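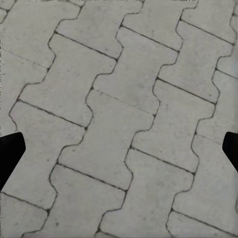

阅读时间：2分钟

Bondard铺装公司为砌块夹取单元换上新夹指，维护流程同步调整

Bondard公司12月完成了旗下一套砌块夹取单元的夹指更换和重新标定。该单元由Zaltico提供夹爪和控制柜，用于混凝土联锁砌块路面的局部翻修，工作内容是把沉降或破损的砌块逐块取出，基层找平后再放回原位。

此次更换的是夹爪两侧的黑色夹指。按照Bondard设备部门的记录，旧夹指累计完成3000次夹取后，内侧接触面磨损已超出允许范围，夹持砌块时偶有下滑。新夹指沿用原有安装孔位，机械臂法兰和气路均未改动，更换在检修间内完成，用时不到一个上午。

设备部门介绍，更换夹指本身并不复杂，费时的是后面的标定。波浪形联锁砌块的侧边凹凸交错，夹指落点偏一点，就会顶在相邻砌块的凸出部分上，轻则报警停机，重则崩掉边角。因此每次更换后都要重新测定夹指尖端相对于腕部相机的位置，并核对夹爪完全张开时的开口宽度。

标定先在仿真环境里进行。技术人员把新夹指的外形尺寸导入模型，在一片浅灰色联锁砌块路面上检查夹爪张开后的姿态，看夹指是否遮挡相机对接缝的识别。控制程序依靠深色接缝来判断单块砌块的轮廓，遮挡过多时，轮廓会算错，系统便拒绝下发夹取指令。仿真通过后，参数才写入控制柜，再到试验场地低速试夹。

试夹共安排19块砌块，其中2块因接缝内填砂板结未能一次取出，清缝后重新夹取成功，其余均一次完成。设备部门认为，板结属于现场条件问题，与夹指安装无关，没有再调整参数。

Bondard同时修改了日常维护表。原先夹指只在季度检修时检查，现在改为每夹取600次检查一次，项目包括接触面磨损、紧固螺栓扭矩和两侧夹指是否同步闭合。每班收工前，操作人员还需用压缩空气清除夹指滑轨里的砂尘，滑轨润滑脂改用防尘型号。两侧夹指必须成对更换，不得新旧混用，更换后未做标定的，控制柜会锁定自动模式，只允许手动点动。

负责备件供应的Ongart公司表示，目前为该单元常备一套夹指和一套密封件，后续将增加备用滑轨。旧夹指已送回Ongart测量磨损量，结果将用来确定下一次更换的间隔。

该单元已运抵Zarnisport，用于当地货场人行通道的路面翻修。施工安排在货场夜间停运时段，晚上10点以后进场。作业期间通道封闭，行人改走货场北侧便道。翻修结束后，设备将返回检修间做一次完整检查。

本网站使用Cookie以改善浏览体验。继续浏览即表示您同意我们使用Cookie。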